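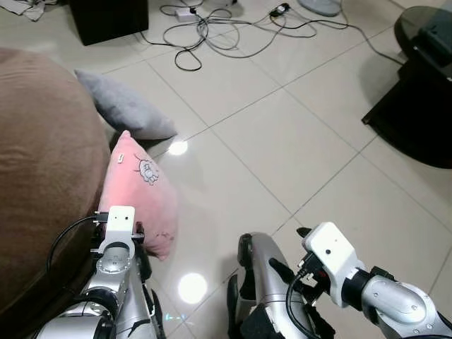
Sunday, February 8, 2026. I want to finish the equipment plan this week, so I write down the numbers before I forget again why I chose them. The budget for the first half of the year is 2,473 dollars, and it must cover everything except the robot itself, which we have already. In January I believed that most of this would go to spare finger parts. Now I think the boring things should come first. The power strip lies on the tiles with black and gray cables in loops behind it, and one long cable goes away under the side table, and we want to work there with two arms. A cable reel, floor covers and a proper strip with a switch are together 300 dollars from Cullthorpe. I put them on line one of the plan and I will not move them down.

Line two is the hands. Sosura sent me their offer on Friday evening, and I read it two times with the dictionary because of the word "consumables". I understood finally that it means the finger pads but not the cables to the wrist. So the cables are a separate order, and they are not cheap for what they are. I asked for 4 of them, two to use and two for the drawer. Maybe this is too careful. But the delivery time is long, and to wait for one cable with the whole robot standing still is also a cost, only it is not written in any table.

Then the big question, the lease of the mobile base. Khúc wants 2,000 for it until summer, with the training included. If I say yes, there remains 173 after the cable reel, and the spare parts do not fit anymore. If I say no, we keep the present base and we stay with the slow work in the living room, one task after another. I changed my opinion three times since breakfast. My sister on the phone said to buy the thing that makes me less angry, and this would be the cable reel, so she did not help with the lease.

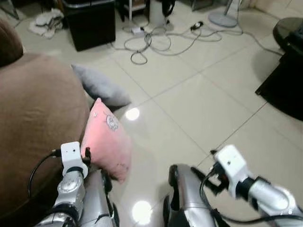 I also made a list of the household things we need for the tidying tasks, because this part of the budget is always forgotten and then I pay it from my own pocket. Most tasks in the plan are soft objects: cushions, towels, blankets, a bag for laundry. For cushions I wrote "two types, different surface". The fuzzy pink one, with the left hand at its lower corner, is the type I want more of, and the gray one farther back can stay as the plain type. I would like also a very big one and one with a zipper. Second-hand is fine, and the shop near the tram stop sells them by the bag. I will write a small sum for it and keep the receipts this time.

The floor is a different problem. Shiny tiles give strong reflections from the ceiling lights, and for the plan I must decide between a carpet and softer lamps. A carpet is cheaper but it changes the place too much -- the customers have tiles, so we should work on tiles. I lean to the lamps. Grurkness has a set on their page, but without a price, only a button to ask for one. I do not like such buttons. I pressed it anyway.

It is almost eleven now. Tomorrow I call Khúc and ask if the lease can be shorter, three months instead of until summer, and if they say yes I do the whole table again from the top. Also I must buy printer paper.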